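09/05/2023 - sharpening bench, Harnville

Third go at the pocket knife edges and I think we've cracked it! Marek's old folder (the Dhillon one with the wobbly pivot) is now the sharpest thing in the building, and I include the new scalpel blades in that.

What changed: I stopped chasing the angle by eye and used Mieke's wedge under the spine for the first 60 strokes a side, then took it away and carried on by hand. By that point my wrists had learned it. Coarse stone, then the fine one, then the strop with green paste. The burr came up along the whole length on the coarse stone, even at the tip, where I always used to lift off too early. Marker pen on the bevel helps a lot here - colour it in, take two light strokes, look where the ink has gone. Lok-yiu showed me that one and I can't believe I went years without it.

Paper test: clean through newsprint, both directions. Till receipt: clean, one small snag near the heel. Tomato: lovely.
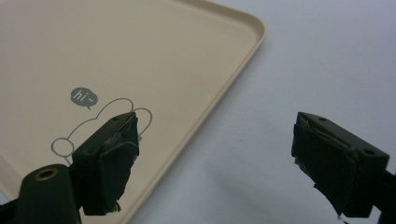 The snag is a tiny chip, I could feel it with a fingernail. I left it in. Taking it out means losing a fair bit of steel and Marek would rather keep the blade as it is. It may go by itself after a few more sharpenings.

Pivot next. Took the screw out, cleaned off a horrible amount of pocket fluff, one drop of oil each side, screw back in with a dab of the weak thread lock. A quarter turn too tight and the blade drags, a quarter turn too loose and it wobbles again. There is a sweet spot and it's wonderfully smooth when you land on it. Leave overnight before opening and shutting it a hundred times (Ward, I mean you).

The Mustar multitool is less happy. Pliers fine, screwdriver fine, but the saw won't lock open. I suspect the spring has lost its bend. Anouk thinks there's a spare in the Kevent box, so I'll dig through that before trying to bend the old one back.

To do:

- flatten the fine stone, it's dished in the middle
- more green paste, about 2 strops' worth left
- find Mustar spring
- try the same routine on the serrated one?? need a tapered rod, ask Mieke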